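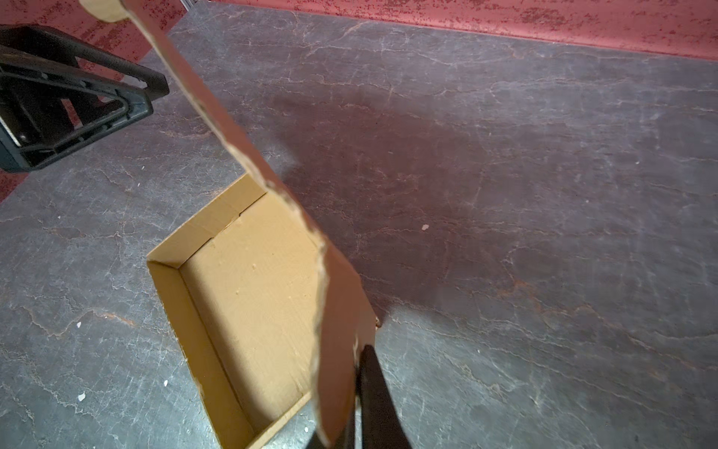

Vonton街底层商铺的短期租约与空置情况
城市与房地产课程小组项目报告

一、选题缘由

Vonton街是Astgate区的一条老商业街,北端接电车站,南端到Sutcliffe广场。街两侧多为四到六层的住宅楼,底层是商铺。最近几年,这条街上不少铺面改成了短期出租,租期从一个月到半年不等,租客换得比较快。街坊对此看法不一,有人觉得总比空着好,也有人觉得街上的店越来越认不出来。

我们小组原本想研究整个Astgate区的商铺租金,后来发现租金数据大多不公开,能拿到的只有挂牌价,和成交价差别很大。指导老师Maarja Lapiņa建议把范围缩小到一条街,题目也从“租金多少”改为“租约类型与空置之间有没有关系”。以下内容按这个题目展开。

二、调查范围和方法

调查范围是Vonton街从电车站到Sutcliffe广场之间的全部临街底层铺面,共49间。二层以上的办公室和诊所不计入,楼内通道里的小铺也不计入。街角铺面如果主入口开在横街上,按主入口所在街道归属,因此有两处街角店没有列入。

资料来自三个方面。第一是步行记录,我们沿街走了2次,一次在九月,一次在学期末,每次都在上午十一点开始,记录每间铺面的店名、业态、是否营业以及橱窗里有没有招租告示。第二是访谈,共访问了5位店主,其中三位签的是长期租约,两位签的是短期租约。第三是问卷,在电车站出口和广场边发放,收回有效问卷120份。

租约类型主要靠询问店员和查看招租告示确定。询问不到的铺面,我们查了物业中介Clasine在橱窗里贴出的房源单。仍然无法确定的,归入“不明”一类,没有根据装修程度去猜。

三、铺面现状

学期末那次步行记录的结果如下:
长期租约(一年以上):27间
短期租约(半年及以下):11间
空置:9间
不明:2间

空置铺面在街上的分布不均匀。靠近电车站的北段只有一间空置,中段有两间,其余六间都在靠近Sutcliffe广场的南段。南段的人行道较窄,下午背阴,而且公交站在改线后移到了横街,步行经过的人比以前少。几位店主都提到了公交站的事。

短期租约的铺面则集中在中段。业态以服装清货、手工饰品和季节性食品为主,有两间是画作和版画的临时展售。长期租约的铺面业态比较稳定,包括面包店、药房、修鞋配钥匙、眼镜店、理发店和几家餐馆。

和九月的记录对比,27间长期租约铺面中只有一间换了店名,原来的文具店改成了宠物用品店。11间短期租约铺面中有七间换了租客。空置铺面的总数没有变,但具体是哪几间有变动,中段有一间由空置转为短期出租,南段有一间短期租约到期后空了下来。

四、访谈结果

签短期租约的两位店主,一位卖围巾和帽子,另一位卖自制果酱。卖围巾的店主表示,她没有能力承担三年租约要求的押金,短租虽然每月单价更高,但前期投入少,货架和灯都可以带走。果酱店主原来在周末集市摆摊,租铺面是想试试平日的生意。他认为平日的客流比预想的少,下一期是否续租还没有决定。

三位长期租约的店主态度也不完全一样。面包店店主不反对短租,她关心的是隔壁铺面是否亮灯,晚上一排黑着的橱窗会让人绕到对面去走。修鞋店店主的意见比较大,主要是短租客频繁装修,搬货时常常占住门前的人行道,垃圾也不按时间放。眼镜店店主在这条街上经营的时间最长,他更在意租金参照的问题。他的房东在续约时拿隔壁短租的月单价来比较,要求上调租金,最后双方各让了一步。

关于租金参照这一点,我们没有找到足够的材料来验证。短租单价里通常含有水电和基本设备,和长租不能直接相比。这里只作为受访者的说法记录下来。

五、问卷结果

问卷的问题比较简单,包括来这条街的频率、常去哪类店、对空置和短租铺面的看法,最后留了一个开放问题。

受访者中多数每周至少来一次,住在附近步行可到的范围内。常去的店以面包店、药房和餐馆为主,选择服装和饰品店的人较少。问到“如果一间铺面空着,您是否希望它先短期出租”,多数人表示希望。问到“您是否注意到中段的店经常更换”,回答“注意到”的人也占多数,但其中不少人说不出具体换过什么店。

开放问题的回答中,出现较多的意见有:希望有一家五金店,希望南段增加座椅,希望招租告示写明面积和联系方式。也有几位受访者借这个问题谈到了停车收费,和本题无关,我们另外存档,没有分析。
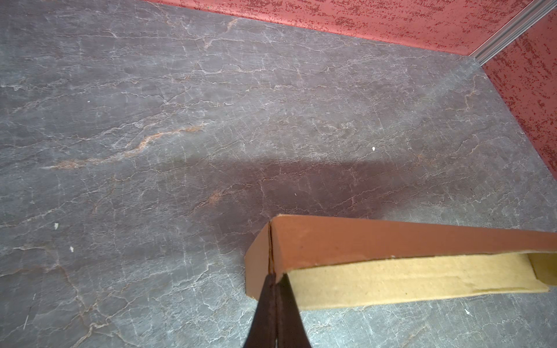 六、讨论

从两次记录来看,短期租约在Vonton街上确实填补了一部分空铺,但主要发生在客流本来就不错的中段。南段空置最多,短租却很少。按照Clasine房源单上的说明,南段有几间铺面的层高和排烟条件不符合餐饮要求,面积又偏大,小商户租下来用不完。房东如果愿意把大铺面隔成两间,也许会更容易出租,不过隔断和另开门都要申请许可,费用由谁承担也是问题。

另一点是产权。中段的铺面多数属于个人业主,出租决定比较快。南段有一整排属于同一家公司,我们写过信询问是否考虑短租,没有收到答复,因此这部分只能从外部情况推测。

短租客更换快是否会影响长期店铺的生意,目前的材料不能说明。三位长期店主都没有提供营业数据,我们也没有要求他们提供。面包店店主讲到的亮灯问题值得再看,可惜两次步行都在上午,没有夜间的记录。

七、不足之处

1. 两次步行记录间隔只有一个学期,看不出季节变化,年末的临时店也可能使短租数量偏高。
2. 访谈人数少,没有访问房东,对租约条件的了解基本来自租客一方。
3. 问卷在街的两端发放,乘电车来的人可能偏多,中段居民可能偏少。
4. “不明”的两间铺面始终没有确认。其中一间门口挂着店牌,两次去都没有开门,邻店也说不准它是否还在经营。

八、建议

根据以上材料,我们提出几点供参考的建议。

招租告示应当统一写明面积、可用业态和最短租期。现在街上的告示有的只有一个电话号码,感兴趣的人要打几次电话才能知道能不能开餐饮。

南段的大面积铺面可以先尝试分时或分区使用,例如白天作工作室,周末作展售,这样不必马上改动墙体。具体做法需要业主和区里协商。

短租合同中可以加入搬运和垃圾投放时间的条款。修鞋店店主反映的问题大多发生在租客进场和离场的那几天,事先写清楚可以减少邻里之间的争执。

后续如果有同学继续做这个题目,建议增加一次傍晚的步行记录,并沿用本报告的铺面编号。编号从电车站一侧开始,东侧为单号,西侧为双号,完整的铺面登记表和问卷原文见附录。

附录一 铺面登记表
附录二 问卷原文
附录三 访谈提纲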